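Search this site
Search for:
Go

My Trip to the Orell Open House (or, what happens when you put 100 block builders in one room)

Posted in: Server Life, Meetups, Long Rambles

Okay so a bunch of you in chat have been asking how the open house went, and I kept saying "I'll write it up," and then I kept playing instead of writing it up. Sorry! I've got a cup of tea and the server is down for the map backup, so let's go.

For anyone who missed the announcement back in April: Orell is the survival server a lot of us played on before we moved over to Rastitar. They're still going strong, and they finally did the thing they had been threatening to do for years, which was rent a real building for a day and invite everybody who ever had an account. Players, former players, people from other servers, parents, whoever. Doors at 10, closing whenever the last person stopped talking. I took the train in, 230 miles each way, with a laptop, a phone charger that I promptly left on the train, and a bag of pretzels the size of a pillow.

The building is an old shoe warehouse that now gets rented out for craft fairs and wedding receptions. Big windows, squeaky floor, terrible signs. I walked past the entrance twice. When I finally got in, there was a folding table with name stickers, and you were supposed to write your player name in big letters and your real name underneath if you felt like it. Most people didn't feel like it. I spent a good part of the morning talking to someone whose sticker just said "cow."

The first room was the map room, and oh, I wish you could have been there for it. They had printed the entire Orell overworld, the old one from before the reset, on long strips of paper and taped it up along one wall. You could walk along it from the western desert all the way to the mushroom island. They had pens out so people could write on it. By the time I got there it was already covered: "my first house," "died here," "died here too," "who put lava HERE," and a very long, very bitter paragraph next to the old river market about a stolen horse. I found our first base. It's a tiny gray smudge on a hill, and I had remembered it as enormous. I wrote our names next to it. If I forgot yours, tell me and I'll feel bad.

I also found out that the Norex people, who raided us every weekend for an entire summer, lived right over the next ridge. One ridge! We used to send scouts out past the ocean looking for them. I met two of them standing at that exact spot on the map and they thought it was the funniest thing in the world. They said they could see our torches from their kitchen. We had a good laugh about it, and then one of them asked whether we ever found the chest under the well, and I said what chest, and they looked at each other and wouldn't tell me. So that's going to bother me until I die.

At noon there was a talk from Lihua Qiu, who runs the Orell server and has done since the second map. I'd only ever known her as a name in yellow text telling people to stop spamming, so it was a bit of a shock to hear a voice come out. She's very funny and she talks fast. The talk was mostly about how the server is put together: how they do backups, how they decide when a map has gotten too big, why the shop plugin broke that one time and gave everybody free gold blocks. (I kept mine. I regret nothing.)

The part I took the most notes on was about resets. On Rastitar we've been arguing about this since the winter, so I was all ears. What they do now is announce a reset a full 12 weeks ahead and leave the old map up for visiting afterward, in look-but-don't-touch mode. She said the complaints dropped way off once they started keeping the old maps open. People mostly wanted to be able to go back and look at their stuff. I think we should do the same thing, and I'm going to bring it up at the next meeting, so consider this your warning.

Somebody asked about PvP, because somebody always asks about PvP. The answer was that they tried it everywhere, then tried it nowhere, and ended up with one big island where anything goes and you keep nothing you bring in. There was some grumbling from the back row. I thought it sounded pretty good, but I'm the person who builds barns, so weigh that however you like.

Lunch was pizza, and it ran out. I'm told there was a second delivery but I never saw it, and by then I was deep into the pretzels and had made several new friends because of them.

After lunch came the building contest, which was the reason half the people had come. They'd set up 30 stations, all on the same flat creative world, and you got one hour and a theme. You could bring your own laptop or borrow one. The theme was in a sealed envelope, and when they opened it, it said "a place to wait." I loved that! Everybody around me groaned. The person on my left did a dentist's office with a fish tank. Somebody did a bus stop in the rain, with the rain made out of hanging glass. I did a ferry dock, because I always do a ferry dock, and I spent so long on the pilings that I ran out of time and the ferry itself is basically a brown rectangle with a flag.

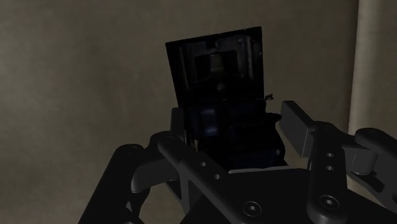 I didn't place. I wasn't even close! First prize went to a team of three from Xiao, that little building server with the giant paper lanterns at spawn, and they deserved it. Theirs was a long hallway with benches down both sides, and every bench had something left on it: a hat, a book, one flower pot. No people, no armor stands, nothing moving. It sounds like nothing when I write it down, but the whole room went a little quiet walking through it. They've promised to put the world file up for download once they clean it up, and I'll link it in the forum when they do.

I got to talk to the Xiao folks for a while afterward, and it was the best conversation I had all day. They're a tiny group and they only let people in by invitation, but they don't do applications. You just hang around their visitor town and build something, and if they like having you there, eventually someone gives you a key to the gate. One of them said it took her four months. I asked if that didn't put people off, and she shrugged and said yes, sometimes. They plan their big builds on graph paper first — real graph paper, with pencils — and they had a folder of it with them that I was allowed to flip through. I've been making fun of Rastitar's planning thread for ages, and now I want graph paper.

The rest of the afternoon was looser. There was a redstone corner in the back that I stayed away from out of fear, though I could hear people cheering in there every so often. There was a swap table for old screenshots. I brought the one of our harbor on opening night with everyone lined up on the pier, and traded a copy for a shot of the original Orell spawn from before the cathedral went in. It's so small! It's a dirt path and a sign that says "be nice." I'd forgotten that sign.

Things I would change, in case any of the organizers read this (hi): more chairs, more outlets, and please put the Wi-Fi password somewhere other than one single piece of paper by the restroom. The contest also got really loud toward the end, and I saw a couple of the younger kids go sit out in the hallway. A quiet room would help a lot. Otherwise I have no complaints. It was free, everyone was kind to me, and the person at the sticker table remembered my name when I left.

I got home after midnight with a sore neck and a phone at two percent. On the train I started sketching out a new waterfront on the back of the event map, with a proper ferry this time, and I'd like to start clearing the land for it on Tuesday if anyone wants to help. Bring shovels. I've got plenty of food, but we're low on sand and I refuse to go back to that desert alone.

Oh, and whoever left the blue scarf hanging on the map room door, it's with Lihua. Message her on the Orell forum and she'll mail it to you.

Filed under: Meetups, Other Servers, Building

Recent Posts
Rastitar harbor rules, updated (please read)
Do we need a third sheep farm?
Map backup night: what's down and for how long
How I light a barn without torches everywhere
Old Norex war stories, part two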